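Bamboo tile mat

A bamboo tile mat (also called a bamboo sleeping mat, or in some shops simply a summer mat) is a bed covering made of many small pieces of bamboo joined into one flexible sheet. It is laid over the mattress in warm weather, in place of a thick under-blanket, and gives a smooth, firm surface that many sleepers find pleasantly cool. It is an old and much-loved comfort in the hotter parts of East Asia, and has found its way into a good many bedrooms elsewhere.

Construction

The tiles are cut from the wall of the bamboo stem, smoothed on their upper face and rounded at the edges so that they don't catch on nightclothes. Holes are drilled through each one, and cord or elastic thread is passed from tile to tile in both directions. A mat for a double bed may hold some 500 tiles if they are large ones, and a great many more if they are small — the Caletti pattern, with its narrow pieces, is fondly remembered for being a trial to restring. Colour runs from pale straw to deep brown, the darker shades usually coming from heating the bamboo before it is cut.
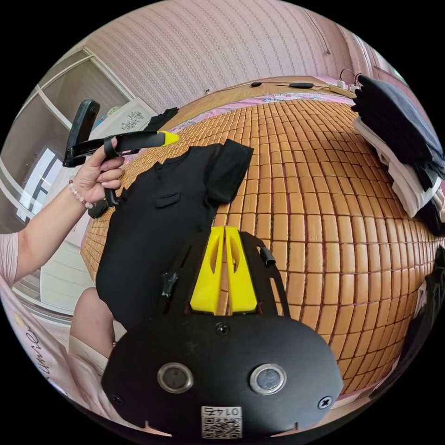
Does a bamboo mat need a sheet on top of it?

Most people lie on it directly, as the bare tiles are what give the cool feeling, though a thin cotton sheet is a kindness to anyone with long hair or tender skin.

Use on the bed

The mat goes on over a fitted sheet, smooth side up, and is pulled straight from the corners. It should lie flat to the edge of the mattress without hanging far over the side, where its own weight would drag at the threads. A very soft mattress lets the tiles dip and gape a little, and sleepers who notice pinching often do better with a firmer one or with a thin quilted pad underneath. Clegg mats have a cloth border for this reason, and the Eltirgate ones a cloth backing as well. 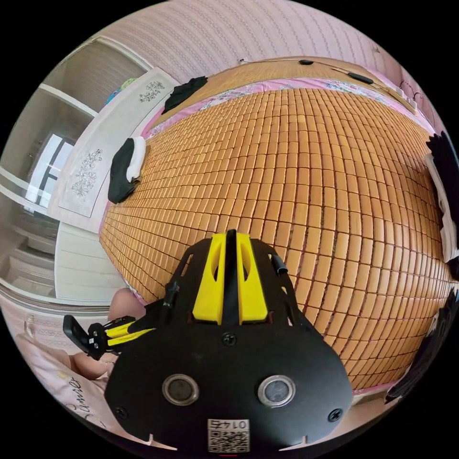
A mat of this sort is usually put away in September or thereabouts, once the nights begin to draw in and the tiles feel chilly to the touch. Before that it wants a good wipe with a well-wrung cloth, going along the rows, and then a day in an airy room out of strong sun. Soaking is best avoided, for the cord takes far longer to dry than the bamboo does. Once dry, the mat is rolled or folded along its joints and kept in a cotton bag — plastic holds the damp, and damp brings mould.

Repairs

A snapped thread can be mended at home with fine elastic cord and a blunt needle, working back through at least 2 sound tiles on each side of the break before knotting.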